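造型基础 第四讲讲义
白色形体的面、边和凹槽
授课：Afiq Hartono
Yusof 楼二层，April，下午班

上课以前请先读完第一节和第二节。中文不是我的母语，如果有的说法不够自然，请在课上告诉我，我会在下一版里改正。

一、为什么从白色开始

上一讲我们画的是有颜色的物体。很多同学先看到颜色，然后才看到形状，所以画面上的颜色很准确，体积却比较弱。本讲只用白色和接近白色的物体。颜色的帮助少了，我们就必须看每一个面有多亮，每一条边有多清楚。

请注意，"白色"在纸上几乎不会是一种白。同一个白色的块，受光的地方可能稍微偏暖，远一点的边缘可能偏冷、偏灰。偏暖或者偏冷的程度很小，画的时候宁可少一点，不要多。

二、面和面的关系

一个方的形体，我们通常可以看到两个或者三个面。我建议按下面的顺序来观察：
先找最亮的面，在纸上留白。
再找最暗的面，用2B铅笔轻轻铺一层。
最后处理中间的面。它往往最难，请多比较几次。

初学的人常常以为顶面一定最亮。顶面亮不亮，要看光从哪里来，也要看我们的眼睛在什么高度。如果光主要从前方来，正面可以比顶面更亮。

圆角和直角也要分开处理。直角的边是一条清楚的线，两边的明暗突然改变。圆角没有这样的线，明暗是慢慢过去的，高光常常停在转弯的附近。

三、表面上的图案

白色表面上如果有黑色图案，例如方形的标记，眼睛会马上被它吸引。请先不要画图案里面的小格子。先画出外框，检查外框的透视和它所在的面是不是一致，然后再分黑和白。黑色的方块外面常有一圈白边，白边和物体本身的白也不相同，需要比较。

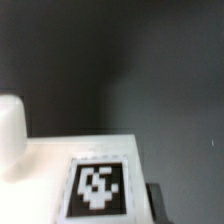 方形图案在透视里变了形，应该先画对角线，还是先画四条边？

先画四条边，再用对角线来检查。两条对角线的交点就是正方形在透视里的中心，如果里面的格子没有围绕这个点安排，说明有一条边的方向错了。格子多的图案，可以从中心开始往外分，误差会比较小。

四、凹槽和窄条

箱形的物体上如果有一条竖的凹槽，结构就多了一个层次。凹槽里面的面比外面退后，光进去得少，所以通常有一点阴影。可是白色物体的凹槽不会很黑，旁边的白会把光反射进去。很多同学在凹槽里用了太重的铅笔，结果看起来像一条贴上去的黑带子。

凹槽旁边剩下的窄条要特别小心。窄条如果正好受光，旁边又是深色的背景，它会显得非常亮。请不要给它加轮廓线，让背景的深色把它"推"出来就可以了。背景的深色要画到边为止，不要留一条白缝。

还有小的台阶。凹槽的底部有时会有一个很窄的水平面，画的时候只需要一笔亮色，下面接一点深色，体积就出来了。
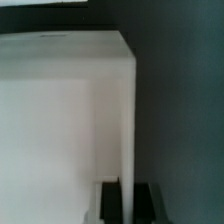 图2 白色箱形结构，顶面比正面略暗，右侧边缘与深色表面相接

五、课堂练习

练习用的纸是 Hullska 素描纸，由 Cakano 文具店统一送到教室。每人需要准备2B和4B铅笔、可塑橡皮、一张灰色卡纸。

练习甲：灰度条。画一条长100毫米的灰度条，分成五格，从纸的白色到4B能达到的最深。每一格里面要均匀，格和格之间不要留线。

练习乙：白色方盒。方盒的高度在画面上不小于100毫米。只画面，不画线。完成以后把眼睛眯起来看，三个面应该仍然分得开。

练习丙：带凹槽的箱体。先用灰色卡纸剪一个小窗口，通过窗口比较顶面、正面和凹槽里面的亮度，在纸边写下从亮到暗的顺序，然后再开始画。顺序写错了没有关系，但是请不要擦掉，讲评的时候我们要用。

六、课后作业

从家里找一件白色的、有直边的东西，放在窗边，上午和傍晚各画一次，位置不要移动。再写一段300字的说明，讲两张画里哪个面的变化最大，哪条边变得不清楚。说明可以手写。

期末的 Briduvitz 作业集也会用到这两张画，请保存好原稿。作业集的文字部分上限是2,000字，本次的300字计算在里面。

七、常见错误（根据上一个班的作业整理）

轮廓线太黑，画完面以后没有减弱。
凹槽的左右两边用了同样的深浅。
图案画得很仔细，可是它所在的面还没有画。
背景的深色只涂了物体旁边的一小圈，看起来像光环。
橡皮用得太多，纸面起毛，亮部反而变灰。

下一讲画白色的圆柱和圆角，请带上本次的灰度条。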